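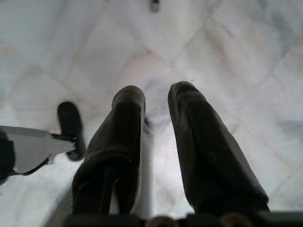
Notebook, Likovby workshop -- floor care, ground-floor hall
December. Entry by K. Bošković; read and countersigned by D. Correa.

Purpose of the session: to settle the cleaning method for the pale marble before the hall is returned to general use. The previous entry left open the question of dilution and whether the existing polish should be stripped in full.

09.15. Loose grit removed with the soft broom, then the wide dry mop. The vacuum was not used, as its front wheel still requires attention. Grit is heaviest by the street door, and the mat there is to be shaken out daily.

09.40. Neutral cleaner made up at 20 ml to 5 litres of lukewarm water. No vinegar, descaler or bathroom product is to be brought into the hall under any circumstances. Duván Correa has moved those bottles to the locked cupboard and amended the label on the door.

10.05. Trial patch washed beside the radiator, rinsed twice with plain water and dried by hand with cotton cloths. The first rinse left a slight film when viewed against the window. The second removed it. Two rinses are therefore to be regarded as standard.

10.50. Second patch, same dilution, left to dry in the air. Faint tide marks at the joints. Hand drying is retained, although it adds considerably to the time.

11.30. Discussion of the old polish. Stoyanova advise stripping the whole floor; the Kunia data sheet permits spot treatment. It was agreed to defer the matter until the hall has been washed throughout and looked at in daylight. D.C. prefers full stripping -- his view is recorded here at his request.

Stock: cotton cloths low. Order placed with Bidden for 100, together with 300 ml of stone soap for trial only. The soap is not to be opened before the patches have been reviewed.

Outstanding: felt pads for the bench legs; a second bucket, marked RINSE; the chipped corner near the stairs, which should be measured before any filler is ordered.

Patches to be inspected again at 16.00. K.B.

16.00. Inspected. First patch even in tone. Second patch to be rewashed and dried by hand.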